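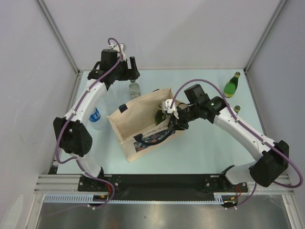 Does Fletton canvas have to be washed before it is cut?

Only the loomstate grade. Fletton Prewashed has had most of its shrinkage taken out at the mill and can be cut straight from the roll for most work. Loomstate cloth should be washed and dried first if the finished item will ever be laundered.

Fletton Cotton Canvas

Fletton is a plain-weave, all-cotton canvas sold by the roll and by the cut yard. It is used for bags, aprons, tool rolls, seat covers, dust sheets, stage flats and general shop sewing. It is supplied without dye, bleach or coating. The natural color comes from the fiber and varies slightly from lot to lot.

Two weights are stocked. Both can be had as loomstate or prewashed.

Light: 266 g/m²
Heavy: 500 g/m²

Weights are given in grams per square meter for loomstate cloth, conditioned before weighing. Prewashed cloth weighs more per unit of area because it has drawn in. For ordering purposes the loomstate figure is used for both grades, and the roll label shows which grade is inside.

Construction

Light is woven from single warp and single filling yarns. It folds flat, takes a crease with a household iron and can be sewn on a domestic machine through as many layers as a normal hem calls for.

Heavy is woven from plied yarns in both directions. It is stiff off the roll and softens with handling and washing. A flat hem will go through a domestic machine in good order, but a corner where a strap crosses a folded hem usually won't. An industrial walking-foot machine is the better choice for regular work in this weight.

Neither weight is sized after weaving. Loomstate cloth still carries the warp size used on the loom, a starch that washes out in hot water. Until it is removed, the cloth will resist water-based dye and print ink, and coverage will be uneven. Dark flecks in the surface are bits of seed coat. They are normal in unbleached cotton and are not counted as faults.

Shrinkage

Prewashed: up to 3 percent in length, less in width, when machine washed warm and tumble dried.

Loomstate: considerably more, nearly all of it in the first wash. We do not publish a single figure for loomstate because results depend on water temperature, load and drying method. Cut a test square from the roll, mark it along the warp and the filling, run it through the wash you intend to use, and measure again. Apply the result to the pattern. Test every lot.

Shrinkage is always greater along the warp. Panels that must match after washing should all be cut in the same direction, including facings and pockets. A strap cut along the warp and stitched flat to a panel cut across it will pucker.

Cutting and sewing

Mark with chalk or a soft pencil. Wax-based markers can leave a stain that shows after pressing. Heavy can be cut with long shears or a straight knife. A rotary cutter will do for Light in single layers, and blades dull quickly in either weight.

Raw edges fray. Bind, overlock or turn them under. Selvages may be left in a seam on Prewashed, but trim them from Loomstate if the piece is to be washed, as they draw in more tightly than the body of the cloth.

For Light use a size 90/14 or 100/16 needle. For Heavy use 110/18. Bonded polyester thread is suitable for both. Cotton thread may be used where the whole item will be dyed after sewing, with the understanding that seam strength will be lower. Lengthen the stitch for Heavy. Closely spaced stitches weaken the cloth along the seam line, and the effect is most noticeable at handles and corner patches.

Where a handle is attached, use a boxed cross stitch and carry it through the turned hem. If the load is going to be high, put a second layer behind it.

Printing and dyeing

Prewashed takes water-based screen ink without further treatment beyond pressing. Natural wax remains in the fiber, however, and deep shades need a scour first. Fiber-reactive dyes give the best fastness. Undyed Fletton has a warm cast, so pale blues will shift toward green and pale pinks toward peach. Run a strike-off before committing a roll.

Heat transfer papers can be used on Light. On Heavy the texture of the weave shows through and thin lines may break up.

Coating and proofing

Untreated canvas is not waterproof. The yarns of Heavy swell when wet and slow the passage of water for a time, but water will come through under pressure or wherever something touches the inside. Wax dressing, acrylic proofing and silicone proofing can all be applied by the user. Do not apply wax to loomstate cloth that is still sized. The size blocks the wax and the finish will rub off in patches.

Fletton carries no flame-retardant treatment. Stage and exhibition buyers should order it treated through Cruickshank, who will issue a certificate for each treated lot. Washing removes the treatment and voids the certificate.

Care of finished goods

Shake or brush off loose dirt before wetting. Wash separately for the first few cycles. Warm water and an ordinary detergent are enough for most soil. Chlorine bleach weakens the fiber and should be avoided, as should fabric softener on anything that will be re-proofed. Pull to shape while damp. Iron hot, on the wrong side if printed.

Store dry. Cotton canvas put away damp will mildew, and the gray spotting that results does not wash out. Rolls should lie flat or hang from a bar through the core. Standing a roll on end crushes the lower edge and causes the layers to telescope.

Ordering

Cut yardage is sold in whole yards and folded for shipping. Creases in Heavy from folding are hard to remove. Buyers who need flat cloth should ask for it rolled on a tube, for which there is a charge.

Full rolls ship on cores, wrapped in film. Roll lengths vary, and the invoice shows actual yardage. A roll may contain one join, flagged at the selvage, with an allowance already made in the measured length. Orders of three rolls or more are filled from a single lot where stock permits. If a single lot is essential, say so on the order and we will hold it until one is available.

Samples of both weights and both grades are sent free. Allow for lot variation when matching to a sample. Returns are accepted on uncut cloth only. Inspect before cutting, because faults reported after cutting can't be credited.

Trade accounts and roll orders are handled by Davina Sutherland. Questions on shrinkage, dyeing and proofing go to Torquil Chisholm in the sample room. Please quote the lot number printed inside the core.

Changes to this page

The Light weight was formerly listed as Fletton Apron Cloth. The cloth is the same. The needle sizes for Heavy were revised on 10 January 2018 after the change to plied filling yarn. Stock of the older single-filling cloth is marked S on the label and will be sold through until it is gone. It is slightly softer and frays more at a cut edge, and it should not be mixed with the current cloth in one item.

Related items

Skistton Cotton Webbing, natural
Skistton Herringbone Tape
Tudo Bonded Polyester Thread
Tudo Wax Dressing, tin
Cruickshank Flame-Retardant Treatment, by the lot
Fletton Canvas Remnants, mixed weights
Fletton Sample Card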